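Notebook, March, living room set, pick-and-bag task
started 9:40, wrote this up after lunch

Elvia Orozco wants 700 good episodes of the bag task before we train again. I said in the meeting, and will say again on paper, that I don't think the number is the problem. The last policy saw plenty of bags. What it mostly saw was one bag, handled by two people who had learned how to make it easy.

Went back through the Grelis export from last month to check this. Of the first 86 episodes I opened, 23 start with the fingers already pointed at a corner of the bag that sticks up. Of course those succeed. Then we report a success rate for the teleop and everyone feels fine, and the policy falls over the first time the plastic lies flat.

So the rule I'm trying today: bag gets dropped from waist height, no fixing it afterward, wherever it lands is the start. If it ends up against furniture, leave it. Operator doesn't get to look at the wrist view until the episode is recording.
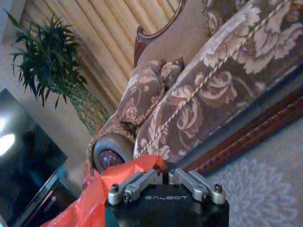 Sum-yee Shek drove the first block and didn't like the rule much. Her complaint is fair: with shiny plastic you lose the edge in the wrist view, the highlights look like folds and the folds look like edges, so she closes on what she thinks is a ridge and has to back off and try again. I want those retries in the set. She thinks they'll teach it to dither. We have argued this since Partanen and neither of us has shown the other a curve.

Labels. Restlow still only gives us success / fail / discard, and "discard" is where the interesting stuff goes to die. I kept 12 from this morning that would normally be thrown out and tagged them by hand in the notes field (slip, double grab, touched furniture). No idea if the loader reads the notes field. Suspect not. Ask.

Other things to sort out:
– Tilt. The wrist rolls a lot on the low approaches and the whole room goes diagonal. Buvidis people say their augmentation covers that. I'd like to see it on a patterned background before I believe it, a damask sofa is a lot busier than the plain tables they tuned on.
– Glare on the TV. Leave the lights as they are for now, then do a block with them changed. Do not mix within a block.
– Timestamps between arm and wrist camera: checked at the start, fine. Check again at the end, they were fine at the start last time too.

Elvia asked for a forecast on when we reach the total. I haven't given one. With the drop rule we're slower per episode, and I'd sooner stop early, train on what we have and compare it with the old set at equal size. If the old set wins I'll go back to doing it her way and stop complaining in here.

Sum-yee has the second block at 2:15. Same rule, different bag.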